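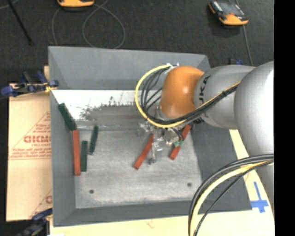

Unit 2. Storage Costs and Reorder Points

Students should read the Uvard case before the lecture. The lecturer for this unit is Hrvoje Pavlović.

A reorder point is the stock level at which a new order is placed. It depends on daily demand, supplier lead time and the safety stock the firm chooses to hold. Lead time is counted in calendar days – weekends are included.

Worked case. Uvard holds 2,000 units of a slow-moving part and issues 1,278 of them over a period of 90 days. Daily demand is therefore 14.2 units. With a lead time of 10 days and no safety stock, the reorder point is 142 units.

Storage cost covers rent, insurance, handling and the money tied up in goods. Handling is often left out of student answers and will be marked accordingly.

Reading: Petkov, chapters on holding cost and lead time.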